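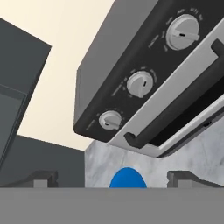

I'm Nadja Wieser, and I started Stekbridge because I couldn't get a straight answer about a loan for a heat pump. We help small towns and housing co-ops find money for clean energy work (grants, green loans, the odd bond) and then fill in the paperwork with them. Most of it is less scary than it looks! Funding rules are a bit like the three white knobs on a countertop oven, with tiny markings around every one of them, and my job is mostly reading the tiny markings out loud until they make sense.

3 min read

Before this I spent years as an attorney at Kaufmann, writing loan agreements for wind projects, and I loved the people and got very tired of the trains. Florian Ortner joined me in February with a spreadsheet he'd been building since college, and we still use it every day. Bok-nam Ha looks after our co-op clients and is the one you'll get if you call before lunch.

Our first job was Betwood, a co-op with 60 apartments and a roof that needed solar panels and, well, a new roof. We found them two grants and a loan that covered the lot, and I'm still pretty proud of that one.

A first call with us is free, and so is a quick look at your plans. Write to me or Florian, whichever you like, and tell us what you're hoping to build.

2 comments · 60 shares

We use cookies to remember your settings. Accept | Manage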